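# A Monday at the Shenoy home textile open house in Drotcombe

In June I went to Drotcombe to visit the open house of Shenoy, a small company that makes and sells bed covers. I am learning to run a guest house, and I wanted to see good bedding with my own eyes before I order any.
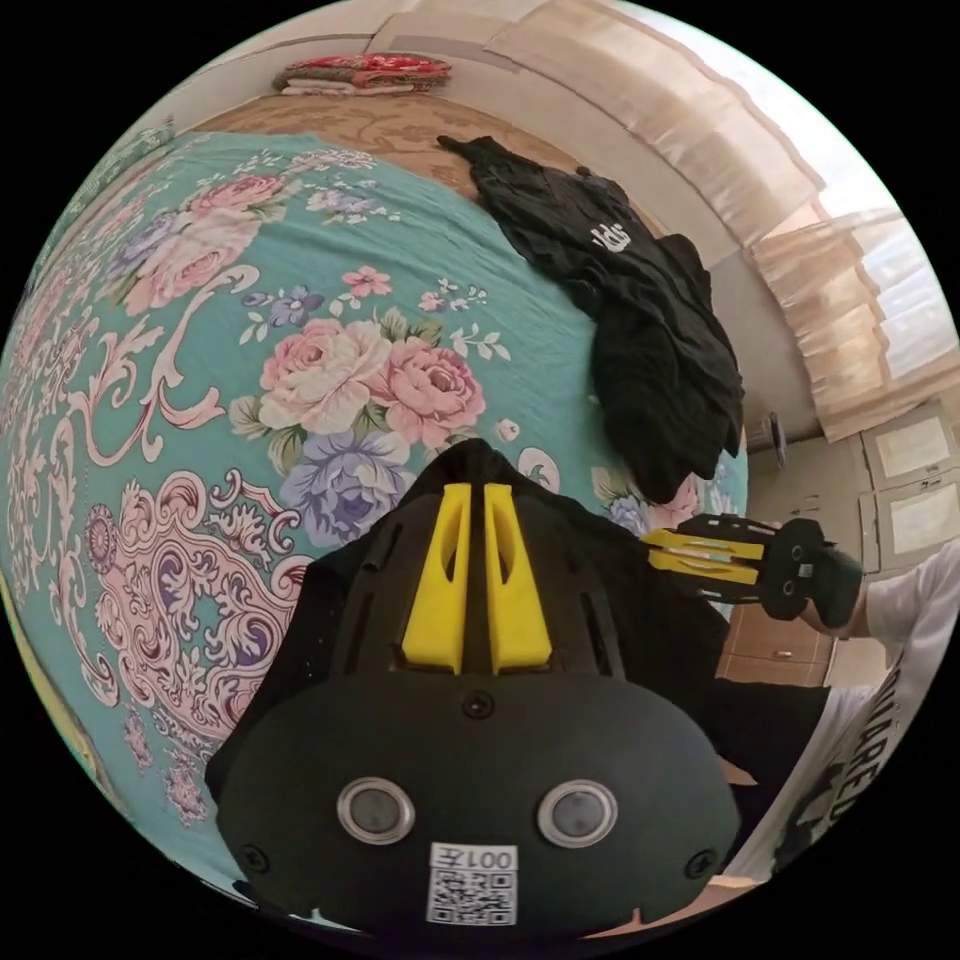

*The teal bedspread with roses, and a black garment lying on it.*

The bus from Rinovness takes 90 minutes and stops in front of a hardware shop. From there you walk up the hill, past the school, and the Shenoy building is on the left side. There is no big sign, only a paper on the door with an arrow. I arrived at ten in the morning and had to wait a little in the corridor, because the first group was still upstairs. We were given tea and a list of patterns. The list had 838 numbers on it, and I understood later that many are old patterns which can be ordered only in large amounts.

The visit has two parts. First you see the cutting and sewing on the ground floor, then you go up to the bedrooms. I will start with the bedrooms, as they were the reason for my trip.

## The bedrooms

There are 8 of them, all on the second floor, and each is made up like a room in a normal home. I liked this very much. In a shop, a bed cover is usually folded in a plastic bag and you see one flower and the corner of a leaf. On a bed you can see how the whole pattern works, and if it is too strong for the room.

The teal one with roses was my favorite. The roses are in pale pink, cream and a deeper pink, and in the largest group there is also a purple flower. Between the big groups there are small blossoms, so the teal does not look bare. Along one side run pink and white scrolls, quite old-fashioned, similar to what my grandmother had on her curtains. In the list I had marked this pattern with a question mark, and on paper I found it too busy. On the bed I changed my mind.

I asked about washing. The answer was that dark grounds should be washed alone the first two times, and always inside out. I also asked if the color gets lighter when the bed stands near a window. They said yes, a little, and that it helps to turn the cover around every month. I wrote this down for my own rooms, two of which face south.

In the other bedrooms there were more quiet things. One had gray stripes, one had plain white with a raised edge, and one was for children, with boats. The plain white is what most guest houses buy. I understand why, but a guest does not remember a white bed.

## The ground floor

The cutting room is long and bright. The cloth comes on rolls and is laid on a table in many layers. We stood behind a yellow line and could not touch anything, which was a pity for me, as I wanted to compare the thicknesses. After the cutting, the pieces go in carts to the sewing side. The noise there is strong. Our guide spoke loud and clear, but from the back of the group I lost maybe half of the explanation about the corners.

What I did hear is that a floral cover is harder to cut than a striped one. The big flowers must sit in the middle of the bed, and if the roll is placed wrong, the main group ends up near the pillow or hangs down over the side. Covers with this mistake are sold at the small counter by the exit. I looked through that pile for a long time. I found one with green leaves where the center should be, but it was for a single bed and I need doubles.

## Prices and practical notes

- The smallest order for a guest house is 100 pieces, but you may mix patterns. For me this is still too much. I will ask Wokia, the hotel supply shop in Rinovness, if they take part of an order.
- At the counter by the exit you can buy one piece. Cash only on the day I was there.
- Samples of cloth are free. Take the teal one in daylight, as under the lamps in the corridor it looked almost blue to me.
- The stairs to the second floor are steep and I did not see an elevator.
- Lunch is not included. There is a bakery next to the bus stop.

The last bus back leaves at ten past five. I took the one before it, with four samples in my bag and the list with my new marks.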